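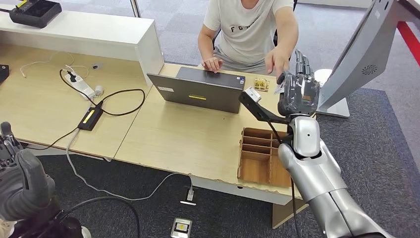 Foto: Archie Imrie / Archivo Nellar

Preguntas frecuentes sobre el alquiler de veleros con Nellar

¿Necesito título náutico para alquilar?
Para los barcos sin patrón, sí. Aceptamos las titulaciones españolas y la mayoría de las extranjeras, pero le pedimos que nos envíe una copia antes de pagar la reserva. Si tiene dudas con su licencia, escriba a Suryani Ngau, de la oficina de reservas, y ella le contestará dentro de 24 horas.

¿Y si nadie de mi grupo sabe navegar?
Entonces puede contratar el barco con patrón. El patrón duerme a bordo y ocupa una cabina, por favor téngalo en cuenta cuando calcule las plazas. La comida del patrón va a cargo del grupo.

¿Cuántas personas pueden dormir en el barco?
Depende del modelo. El Kuroda tiene cuatro cabinas dobles y el Zillon tres. De día, el máximo permitido en cualquiera de los dos es de 12 personas, con el patrón incluido. Los niños y los bebés cuentan como una persona.

¿Qué incluye el precio?
El barco, el seguro básico, la ropa de cama, una lancha auxiliar con motor y la limpieza final. No están incluidos el combustible, los amarres fuera de nuestro puerto base y las compras de comida.

¿Cuánto cuesta una semana?
El Zillon cuesta 2.464 euros por semana en temporada baja, sin patrón. Para julio y agosto le preparamos un presupuesto según las fechas.

¿Hay que dejar una fianza?
Sí, de 714 euros, que se bloquean en su tarjeta el día del embarque. Se liberan después de la revisión del barco, si no hay daños. El banco puede tardar unos días en mostrarlo en su cuenta.

¿A qué hora es el embarque?
A las 17:00. La devolución es a las 9:00 del último día, con el depósito lleno. Si su vuelo llega por la noche, avísenos y Sebastián Daza le esperará en el pantalán con las llaves.

¿Podemos elegir la ruta?
Sí, dentro de la zona que aparece en su contrato. Antes de salir miramos juntos la carta y le recomendamos fondeos según el viento. En junio las calas del norte suelen estar tranquilas y se encuentra sitio también por la tarde.

¿Qué pasa si hace mal tiempo?
Si el puerto está cerrado, puede quedarse a bordo en el amarre sin pagar más. Cuando el cierre dura más de dos días, le ofrecemos un bono por los días perdidos.

¿Qué equipaje debo llevar?
Bolsas blandas, por favor. Las maletas rígidas no caben en los armarios, pero puede dejarlas en la oficina. Lleve calzado de suela clara y una chaqueta para la noche.

¿Se admiten perros?
Solamente en el Zillon, y con un suplemento de limpieza. Consúltenos antes de reservar.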